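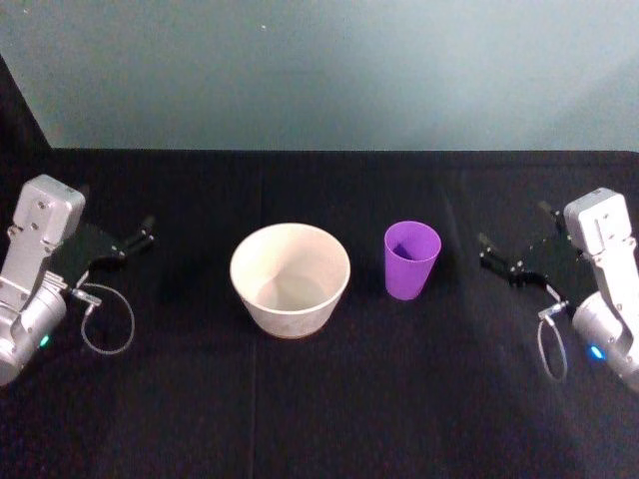 Setting phase gates for a two-arm pouring routine

Skuvico runs each arm as its own state machine. For a pour, the gates between states decide when one arm may enter the shared volume. The steps assume both arms are calibrated to the head camera.

1. Define the home pose for each arm with the gripper open. Save both poses to the same file so the planner loads them as a pair.

2. Set the keep-out radius on the bowl model to 35 mm. The planner inflates the rim by this value for travel moves and drops it for the pour.

3. Add the grasp gate. It should pass only when finger width has held steady for 3 consecutive control cycles. A soft-walled cup deflects under load, so don't gate on motor current alone.

4. Add the contents gate. Crop the head camera view to the inner rim of the bowl and compare it with the stored empty reference. Granular material changes both colour and texture – use both channels.

5. Replay a log with the gates in report-only mode. Step through the cycles where the right gripper is closed on the cup and check that each gate reports the state you expect.

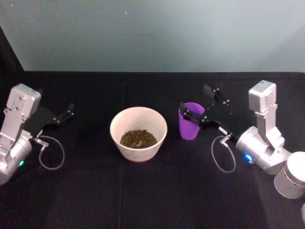

Cyrill Holzer writes that on the Hania build the contents gate fired early until he masked the gripper out of the crop, and asks whether the mask should come from the arm model or from segmentation.

Use the arm model. Segmentation adds 47 ms per cycle on our controller and drops out on fast moves. Set mask_source to kinematic, pad the mask by 2 pixels, then repeat step 5.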